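Rodica Husar
Toilet paper thread, part one of however many it takes. I manage supplies for a guesthouse and I have started measuring rolls before they go on the holders. Posting the method because three of you asked.

Rodica Husar
Sheet counts on the wrapper are fine for comparing within a brand. Across brands they tell you very little. Sheet length varies, ply varies, and embossing adds diameter without adding paper. Weight is the better number.

Rodica Husar
Procedure: stand the roll on its end on a flat table, core up. Measure the outside diameter twice, at right angles. Measure the core. Weigh the roll, then subtract the weight of an empty core of the same brand. Write it down before touching the next one.

Rodica Husar
Four Lenside rolls came to 900 grams, cores removed from the figure. The same number of Prorkatby rolls looked bigger on the shelf and came in lighter. Most of the difference is air between layers.
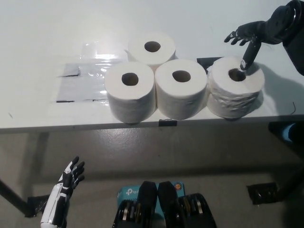 Rodica Husar
Winding tension matters more than I expected. A tight roll has a smooth side wall and a flat top, and it turns evenly on the spindle. Once the outer layers go loose and puckered, the diameter reading is useless. Weigh that one and skip the calipers.

Rodica Husar
Loose outer layers also catch on recessed holders. Ours are the old Morelli type with very little clearance. A crumpled roll drags against the back plate and tears two sheets early, every time.

Rodica Husar
Fix for a loose roll: hold the core still, turn the outside in the winding direction until the slack is gone, tuck the end. Wrinkles stay but it will run. If the top is uneven, press it level against the table first.

Rodica Husar
Storage. On end, not on the side — a roll on its side under a full carton goes oval, and an oval core thumps on the spindle. Keep it off the floor and away from the shower wall.

Rodica Husar
Someone asked about the spreadsheet. Columns are brand, ply, net weight, diameter, core diameter, price, price per 100 grams. Row 1377 is the latest. Yes, it covers paper towels too.

Rodica Husar
Fleltach samples arrive in November. Same table, same scale. I will add the numbers under this post.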